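About Us

Hi, I'm Corina Buzatu, and I run Traltwood! We pack snack boxes, welcome kits and care packages for other companies out of a long, low building in Purkgate that used to be a carpet showroom (you can still see where the sample racks were bolted to the wall, and yes, we kept the good carpet in the office).

I started out at my kitchen table with a tape gun and my sister-in-law. A friend at a dental office wanted gift bags for her new hires, then the insurance place upstairs from her wanted the same thing, and by that December we had orders stacked in the bathtub. We rented the building in spring. There are now 12 of us, if you count my sister-in-law, who still says she is only helping out.

People who find this page mostly want to know one of two things: what we pack, or what the deal is with the robots. I'll do the packing first because it's quick. Chips, cookies, tea, socks, notebooks, mugs, tote bags, little cards with somebody's name on them. If it fits in a carton and it isn't alive or frozen, we'll probably say yes. Our smallest order is 5 boxes and our biggest so far was 900, for a company that was moving everybody into a new headquarters and wanted a box sitting on each desk by 8 in the morning.

OK, the robots. We have two arms at the packing tables, and the whole setup goes by the name Genus. I didn't pick the name, it came out of a lunch vote and my suggestion got one vote. Genus picks up items one at a time and puts them in the box. It's slow compared with a person in a hurry, but it doesn't mind doing the same thing for hours, and that was the part of the job that was wearing us out. Before Genus, one person could spend a whole shift reaching into a bin, turning, dropping, reaching again. I did that job myself for two years and my right shoulder still complains when it rains.

Mugs were easy. Notebooks were easy too, once we stopped stacking them so high. Soft and crinkly stuff is a whole other story! A bag of chips changes shape every time you touch it, it slides, it shines under the lights, and if you squeeze too hard you've got crumbs in somebody's welcome gift. We teach the grip by hand: one of us holds the gripper and does the pick the way we'd like it done, over and over, with all kinds of bags in all kinds of positions.
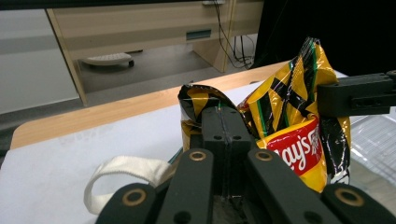
And the people who are best at teaching it are the people who packed the longest. I figured it would be the younger folks who play a lot of video games, and I was wrong. What you need is a feel for how a bag is going to slump when you lift it from one side, and you only get that from lifting a great many bags. So our senior packers became our trainers, with a raise and a different title on the schedule. They run a training table most mornings, and they decide when Genus is ready for a new item. If they say no, it's no, even when I've already promised a customer (sorry again to the popcorn people).

I don't want to make this sound like it went smoothly from day one. When I announced we were looking at automation, the room went very quiet, and two people asked me straight out whether they should start looking for other work. I told them no, and then I wrote it down and signed it, and it's been taped up next to the time clock ever since. No one here loses their job or their hours to a machine. That meant we had to find enough new work to keep that promise, and the first few months were tight. I lost some sleep over it. We did pick up more custom orders, though, the fussy kind with ribbon and handwritten notes, and those still get done start to finish by people.

So what does a regular day look like now? The early crew comes in at 7, turns on the radio (we have a rule about no talk shows before coffee) and looks over the orders. Somebody loads the bins for Genus and somebody else runs the first few boxes with a hand on the stop button. Then folks rotate: training table, checking, ribbon and cards, shipping. We switch stations every couple of hours. Everybody used to hate the rotation and now I'd have a riot if I took it away. On a decent day 462 boxes go out the door, and by 3:30 most of the early crew is gone.

There are things I miss. The old packing line was chatty, everybody shoulder to shoulder, and when we spread out the tables to make room for the arms we lost some of that. We moved lunch to one shared half hour to get it back. It helps. I also miss knowing how everything works. When a packing line was six people and a roll of tape I could fix anything in the building, and now I sometimes have to wait for a service call like everyone else.

Every box still gets looked at by a person before it's taped shut. We call that last check the Furtună table, after my grandmother's family name, and she would have sent back a crooked ribbon without blinking. If your order comes from us, somebody at that table opened the flaps, looked in, fixed whatever was leaning, and put the card on top.

If you'd like to come by, please do! We give a little tour on the first weekday afternoon of the month, and you can try the training gripper yourself if the table is free. It's harder than you'd think. Wear closed shoes, park on the side by the old loading ramp, and ring the bell twice because the first ring usually gets lost under the radio. For quotes, use the order form and tell us how many boxes you need, what's going in them and when you need them by. I read those myself, usually with my second coffee.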